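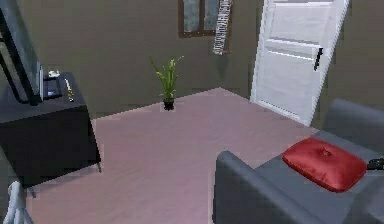
The TV corner, with its low dark cabinet.

Wanted: a live-in host for our cricket club's players' house in Wutthorpe

G'day! I look after the players' house for the Wutthorpe cricket club, and after a good long run at it I'm handing over the keys. So we need someone new before the season starts in October, and I've been asked to write the ad because apparently I'm the one who knows where everything is. I'll try to keep it short (I won't manage it).

What's the job? Each summer we bring in 3 players from elsewhere to play first grade and help coach the juniors. Some are from interstate, some come out from England or the Caribbean for the season, and most of them are young enough that this is their first go at living away from Mum and Dad. They live together in the club house on Kollis Road, a short walk from the ground, and you'd live there too. You have your own bedroom and bathroom at the back, with a door that shuts properly and a little patio that gets the morning sun.

You're not their mother, their coach or their cleaner. You're the grown-up in the building. That means meeting them off the bus, showing them how the hot water works, getting them to the bank and the doctor when they need it, and noticing when somebody's gone quiet. A duck on debut in front of the whole town can knock a nineteen-year-old about more than he'll let on. You'd be amazed what a toasted sandwich does.

The regular bits are:

Cook dinner on training nights, two a week, for the house plus whoever has followed them home
Do the weekly shop (the club pays, keep the dockets)
Drive the minibus to away games, including the long haul out to Zurar, which leaves at 6 am and is hot the whole way
Wash the club whites after home matches — not their own clothes, they can learn
Keep the house reasonably tidy and ring the plumber when it isn't
Send a short note to the club each month saying how everyone's travelling

The rest of the time is yours. I had a part-time job at the nursery all through my years there and it fitted in fine. A uni student doing their course online would suit it well, or someone semi-retired, or somebody who's just moved to the district and wants to know people quickly. You will know everyone by Christmas, whether you like it or not!

Now, the money. You get your room, power, internet and food in the house, plus $700 a fortnight from October to the end of March. If you stay through to the end of the season there's a further $2,000 paid in April. The off-season is open to discussion. The house is empty of players over winter and I've always stayed on and looked after the garden in return for the rent, but if you'd rather head north I won't hold it against you.

You'll need a current driver's licence (we'll put you through the light rucksack of paperwork for the minibus), a Working With Children Check or be willing to get one, and a basic first aid certificate. We'd like 2 referees who aren't related to you. You should be able to cook something other than sausages. You don't need to have played cricket, or even follow it. I'd never sat through a full innings when I started, and now I have strong opinions about leg-side fields and share them freely.

We want the house to be comfortable for anybody who lives in it, so if you're from a background that hasn't had much of a look-in at country cricket clubs, please do apply. Our women's side is growing fast too, and there's talk of housing some of their players the season after next, so you might end up helping set that up.

Pets — one quiet dog is fine, the yard's fenced. No smoking indoors. No couples this time, sorry, the room really is a one-person room.

To apply, send a page or so about yourself to the club office at the Metwally Oval, or drop it in at the canteen window on any training night after 5.30 pm. A resumé is handy but I'm far more interested in hearing about a time you lived with people you didn't choose. Applications close at the end of August, and we'll have a chat with everyone on the shortlist over a cuppa at the house, so you can have a poke around the kitchen and check the mattress for yourself.

I'll be about for the first month of the season to show you the ropes, including the trick with the back gate.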